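一块板，一个口子，一堆红片
2020年2月2日　文：本刊编辑部

本网站使用 Cookie 以改善浏览体验。继续浏览即表示您同意我们的 Cookie 政策。［接受］［设置］

Plernham 工作室在 Szczepańska 街一栋旧楼的二层，楼下是配钥匙的铺子。工作室做桌面游戏，规模很小，设计、打样和回邮件都是同一个人。三月要上市的新作叫 Flercombe，规则可以在一分钟内讲完：桌上有一块板，板上有一堆圆片，玩家用一根短推杆把圆片从口子里推出去，推进后面的盘子。我们去的那天下午，设计者刚收到工厂寄来的一批刀版样，拆到一半，先坐下来和我们谈。

设计者不希望文章里出现自己的名字。“盒子上也没有印。印工作室就够了。”

Flercombe 最早的想法来自收拾桌子。设计者以前做首饰配件，工作台上常年散着小零件，收工时用一张卡片把它们拢到桌边，再扫进盒子里。“每天都做这件事，做了好几年。有的时候一下子就拢干净了，有的时候越拢越散。后来我开始留意为什么会散。卡片斜一点，前面的先走，两边的就从卡片边上漏出去，得回头再收。收第二遍比第一遍慢，剩下的东西离得远。”

这件事变成游戏花了两年。头一个版本用的是一个鞋盒盖，在一侧剪了个缺口，零件换成了从旧棋里找来的圆棋子。朋友来吃饭，饭后推了几轮，有人要求再来一次，设计者才觉得可以往下做。

“鞋盒盖四面都有边，东西跑不出去，所以没有紧张感。你闭着眼睛推，推久了也能推完。”设计者说，“第二个版本我就把边拆了，只留开口那一侧的。别的三面什么都没有，推过了头就掉下去。掉下去的算对方的。这样一来，手就会变慢。”

留下来的那一侧，后来成了两根黑色的圆边挡条，中间空出一段作口子。挡条的端头改过许多次。最初是直角，圆片走到口子边上会卡住，玩家用推杆去顶，越顶越死。磨圆以后，圆片碰到端头会顺着滑开，有时滑进口子，有时滑回板上。设计者喜欢有这么一点不确定，但不能太多。“要是全凭运气，大人玩两轮就放下了。”

口子的宽度是争论最多的地方。试玩的人几乎都说窄了，希望再宽一些。设计者做过一个很宽的，一推就是一大片进去，三四下就结束。也做过一个很窄的，只能一片一片送，玩的人中途去倒水，回来就不想坐下了。现在的宽度取在两者之间，和后面的盘子差不多宽，推准了可以成排进去，推偏了就堵在挡条后头。

盘子原来打算省掉，让圆片直接落到桌上。“省一个零件，盒子能薄一点。可是落到桌上会滚，滚到地上就要找，找一次气氛就断一次。”盘子加上之后，又发现边不能太高，也不能和板之间留缝。盘子朝着板的那一边现在没有边框，紧贴板的上沿；另外三边有一圈深灰色的框，里面的底浅一些。设计者说，深浅分开是为了数分时看得清楚，坐在对面的人也看得见。

板的颜色定得比较晚。白色试过，灯下反光；深绿色试过，很像牌桌，来试玩的人一坐下就以为要打牌。最后选的是一种很浅的沙色，哑光。“放在哪张桌子上都不难看，红的放上去也显眼。”

圆片一开始有两种颜色，一人一种，各推各的。设计者觉得这样反而没有意思，两个人都只盯着自己的那几片，板上的堆成了背景。改成一色以后，大家面对的是同一堆东西，从哪里下手、把哪一块留给对方，都要想。“堆本身才是对手。你推了一下，它变了形状，轮到对方，对方看到的已经是另一个堆了。”

我们问，开局时圆片怎么摆，有没有规定的图案。设计者摇头。规则书上写的是用手拢成一堆，放在板的靠上位置，对着口子，不要叠。仅此而已。摆得紧一点还是松一点，由后手的人决定。“以前我画过标准图，一片一片对着摆，要摆很久。试玩的人摆到一半就聊起天来。后来我把图删了，只写了两句话。”

这样拢出来的堆，没有两次是一样的。中间总是挤得紧一些，外圈参差不齐，还会有几片离群的，落在一边。老手会先看这些离群的片。它们不值得单独推一次，可要是不管，到最后又是最费事的。设计者自己的习惯是在推中间的时候，让推杆的一头稍稍偏出去，把它们带上。“十次里面能带上几次，带不上的时候，推杆反而把它们拨得更远。我在自己的游戏里输得不少。”

说话时桌上的样品已经摆好了一局，还没有人动过。

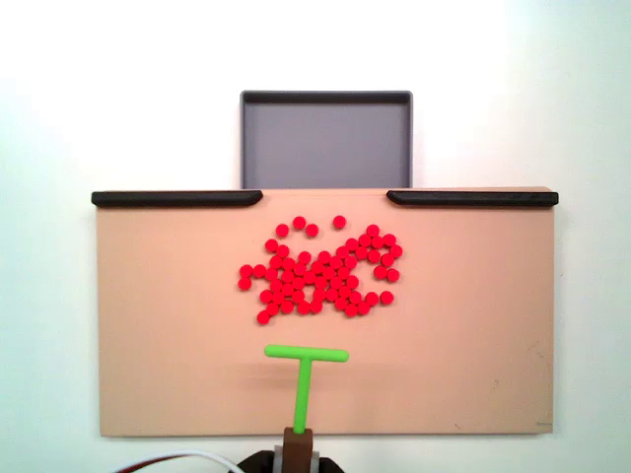

二十一稿

工作室的柜子里按顺序放着从前的样品，用牛皮纸包着，纸上写了编号，到第21稿为止。我们请设计者拆开几包看看。第4稿的板比现在大许多，摆上餐桌就没有地方放杯子。第9稿的挡条是斜的，向口子收拢，像漏斗。“漏斗太好用了。我拿给邻居家的小孩，小孩从左边推一下，从右边推一下，都进去了，然后问我还有没有别的玩具。”第15稿在板面上刻了浅浅的线，想分成几个区来计分，设计者现在看着它有些不好意思，说那段时间总想往里面加东西。

加的东西后来大都拿掉了。计分区、任务卡、一枚特殊颜色的圆片、一只沙漏，都做过样品，也都试玩过。沙漏留得最久，因为有时间限制，场面很热闹。拿掉它的原因在规则之外：试玩者的眼睛老往沙漏上瞟，推出去的片就多。设计者说自己想看的是人慢慢推，推之前停一停，换个角度，再停一停。

第21稿和前一稿的差别只有一处，推杆短了一点。长推杆一下子能横扫整块板，短的要分几次，先顾哪边就成了问题。

“我写过一页很长的说明，讲为什么要短。后来没有放进盒子，放进去也没有人读。”

推的方法

我们在工作室里打了三局，全输。设计者站在旁边，偶尔讲几句。

新手通常从堆的正后方下手，对准口子直推。这样推，中间的一列走得最快，两侧被挤开，向左右两边漏，几次下来堆就变成一个扁扁的弯，两头都对着挡条。对着挡条的圆片再往前推也没有用，得先把它们横着赶回中间，一个回合就花在这上面了。

比较稳的做法是先整理，后推进。把宽的堆从两侧往里收，收到比口子窄，再从后面送。收的时候圆片会往上下两头鼓出去，所以力气要轻。设计者说，很多人不愿意把一个回合花在收拢上，觉得没有得分就等于白走。“可是对方也不愿意收。两个人都不收，这一局就很难看，到后来满板都是散的。总得有一个人先收，收完了好处又归对方，所以谁都在等。我觉得这里是最有意思的地方，比推进去还有意思。”

再往后是收尾。剩下的圆片不多，彼此离得远，每推一次只能带走一两片。规则允许在这个时候提前结束，由双方商量，剩下的不计分。也可以不商量，推到一片不剩。设计者说，大部分人会选择推完，尤其是平时爱收拾屋子的人。

还有一种玩法没有写进规则书，是一位试玩者教的：不分胜负，两个人合作，看能不能一片都不掉。设计者试了几个晚上，觉得比原来的规则安静，适合睡前。盒子里会附一张小纸片讲这个玩法，和推杆放在一起。

圆片的声音

圆片换过四种材料。金属的最好推，有分量，走得直，但碰在一起的声音太尖，晚上不能玩。毛毡的没有声音，也几乎推不动，会一片骑到另一片上面。薄木片受潮会翘。量产的材料设计者不愿多谈，只说和工厂签过字，三月以后可以问。

厚度比材料更要紧。太薄，推杆会压到片上；太厚，片会立起来滚。设计者拿一把卡尺量给我们看，又把卡尺收回抽屉，说数字不重要，用手指捏一捏就知道。边缘也要处理，一点点毛刺就会让两片挂在一起，推的时候成对走。

“有一批样品就是这样，总有几对分不开。有人觉得那批更好玩，问能不能保留。我想了一晚上，还是没有留。那种事情每盒都不一样，有人买到有，有人买到没有，我没办法写规则。”

颜色用红色，原因比较简单。设计者把几种颜色的圆片分别撒在地板上，关了大灯，看哪一种找得最快。红色和黄色差不多，黄色在沙色的板上又不够清楚。

首印和以后

Flercombe 首批做3000套，由 Zomer 负责发行，先供应几家实体店，网上稍晚。设计者原本想做得更少，Zomer 那边认为开模的钱摊下来不划算，来回谈了一个冬天。盒子的尺寸也是谈出来的：设计者要扁的，能竖着插进书架；店里要厚的，摆在货架上看得见。最后是扁的，书脊那一面加大了字号。

板在盒子里占去了大部分地方，挡条拆下来放在板下面，盘子扣过来，圆片装在布袋里，布袋放在盘子底下。装盒的顺序印在盒盖内侧。工厂来信问过一次，能不能把圆片放进塑料托，一格一格排好，开盒时整齐。设计者回信说不用。

“排好了，买的人也要倒出来。倒出来就是一堆，从一堆开始玩就可以了。”

谈到下一个作品，设计者说还没有定。柜子上层有一只纸箱，里面是几块形状不规则的板，其中一块有两个口子，分别在相对的两侧。两个人各守一个，往对方那边推。试过几局，问题是圆片总停在中间，谁也推不过去，一局能拖一个多小时。

“也许口子要再宽一点。”设计者把那块板放回箱子里，去接工厂打来的电话。刀版样有一张裁错了方向，要重寄。

订阅本刊电子通讯，每月两期，可随时退订。请输入您的邮箱地址。［订阅］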